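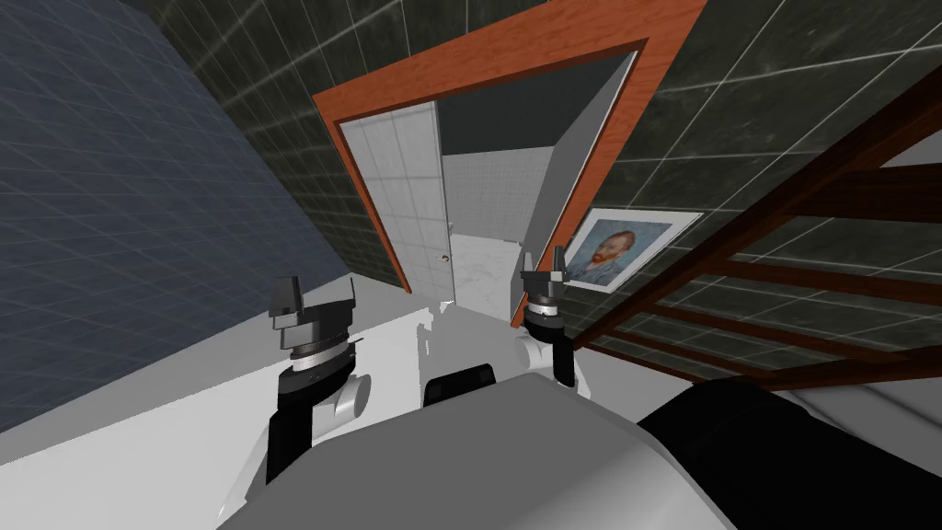
Ginette Zacharias passa boa parte da manhã com um comando em cada mão, a mover os braços de um robô que só existe no computador. Trabalha na Bravley há 2 anos, na equipa que grava demonstrações para treinar robôs de dois braços. Antes disso ensinava a mesma coisa em máquinas reais, pegando-lhes no punho e levando-as até ao objeto.

“Com a mão no robô, sente-se o peso e a resistência”, explica. “No comando não se sente nada. Temos de olhar muito para as pinças e aprender a travar mais cedo.”

As sessões fazem-se no simulador Grinia, em casas virtuais com portas, quadros e móveis. Cada gravação dura pouco. Ginette repete a tarefa 15 vezes, muda a posição inicial do robô e recomeça. As tentativas em que hesita demasiado vão para uma pasta à parte.

“Uma pausa minha de três segundos, a pensar na vida, o robô aprende como se fizesse parte da tarefa”, diz. “No princípio deitava fora metade do que gravava.”

O mais difícil, conta, são os dois braços ao mesmo tempo. Quem começa mexe um e esquece o outro, que fica parado no ar ou a tapar a vista. Na formação que dá em Mavmont, os novos operadores passam 11 horas só a levantar e a baixar as pinças, antes de tocarem em qualquer objeto. Alguns acham um exagero.

Pergunto-lhe se a simulação substitui o robô verdadeiro. Responde que não, e dá o exemplo das portas: no Grinia todas abrem com a mesma força, no laboratório de Beaulieu há uma que prende sempre. O que se grava no computador serve para começar, e depois acrescentam-se demonstrações feitas à mão.

“Com 25 boas, guiadas por alguém com calma, já se nota diferença”, afirma. “Prefiro isso a centenas feitas à pressa.”

Em junho, a equipa começa a gravar tarefas de cozinha. Ginette já pediu comandos mais leves, por causa dos pulsos.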